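The Cakgate Student Robotics Project began its spring module in January. This thread reports on the work of the manipulation group, which is building and testing its tasks entirely in simulation this term.

The group has 6 student members and meets in the late afternoon, from 4:15 until the building closes. Members are drawn from the second and third years. No earlier experience with robot arms was required for admission.

The module is named Tondum, after the software package that the students maintain and pass on to the next class. Each class receives the package, repairs what it can, and leaves written notes for its successors. 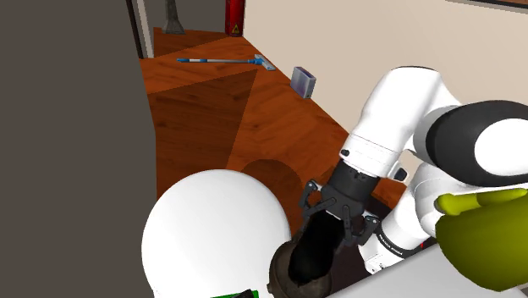
Posted by Laimutė Adomaitis, Project Coordinator
Cakgate Student Robotics Project

The simulated room contains a robot arm and a number of ordinary household objects. Students write the task instruction, set the starting positions, and run the arm by remote control before any learned program is tried.

Runs made by remote control are saved and reviewed. A run is kept only when two students agree that the instruction was followed as written. Where they disagree, the instruction is usually the part that needs work.

The group has kept 82 runs so far. The target for the module is 94, and the remaining runs have been assigned to the members who joined last.

Vija Jaunzems leads the writing of instructions. Her guide asks that every instruction name one object and one goal, in words that a person outside the project would use at home. The guide runs to two pages and may be requested from the project office. 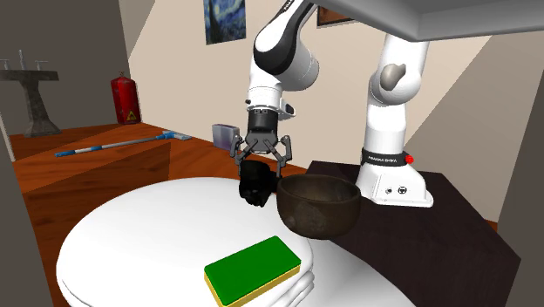
Rasa Jankauskaitė and Heino Lukoševičius are responsible for scoring. They have proposed three grades for each run: complete, partial and failed. An object that is lifted and then dropped short of its goal is to be scored as partial.

This proposal was discussed at length. Some members held that a partial grade would hide real differences between runs. The group adopted it for this module on the condition that a short written remark goes with every partial score.

Grasping dark objects has taken more time than was planned. From the wrist view their edges can be difficult to judge, and students have been asked to check a second view before closing the gripper.

Starting positions are now varied between runs. In the early weeks most members left the objects where the room file had placed them, and the first learned program did poorly as soon as anything was moved.

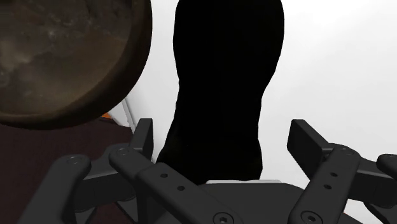 The wrist view is stored with each run at the same rate as the room views. Last term the two were saved separately and did not always line up in time – a fault that cost the previous class a good part of its data.

The correction was written by Saulius Siliņa and is now part of Tondum. Members who still hold older copies of the package are asked to update before their next session, and to delete any unfinished runs made with the earlier copy.

At the end of the module the group will present its results at Brolix, the yearly meeting of student engineering clubs. Each member will speak for a few minutes on one task, including at least one run that failed.

Students who wish to join the next class may write to the project office. Applicants should state which afternoons they are free and whether they have written any code before. A short sample is welcome – it need not concern robots.

The schedule for the remaining sessions has been posted on the door of the project room. Requests to change a session should reach the coordinator by noon on the day before.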